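The budget that starts with the bin liner

When Mirjam Haslinger set out to buy a two-armed household robot for the test apartment at Skultodberg, she began with a shopping list of chores. Laundry was on it, and so was the kitchen trash (everyone's favorite!). Only then did she ask Ristora and Undum for prices.

It's a lovely way to plan, and more small labs should try it. The arms are the part you dream about, but the money has a way of wandering off into everything else. Haslinger's sheet has a line for spare gripper fingers at 476 dollars, another for cables and mounts at 480, and 300 set aside for things like trash bags, cloths and floor tape. Printed gripper housings get their own row, with a note from Cyrill Lehner in the workshop: "Print two sets before anyone asks."

Then there's the training budget, 2986 dollars for the first season, and I love that she fought for it. Ita Cronin, who runs the sessions, wanted paid hours for people to work beside the robot, trying the same chore again and again with the bag sitting a little differently each time. A soft plastic bag is a wonderful, maddening thing to reach into.

My own advice, after an afternoon with the spreadsheet: measure the gap between your washer and your cabinets before you sign for anything, and ask the supplier how far the arms swing at the elbow. Haslinger has added a row for that too, and she's still waiting on Undum's answer.
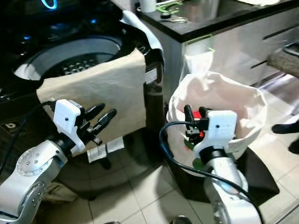
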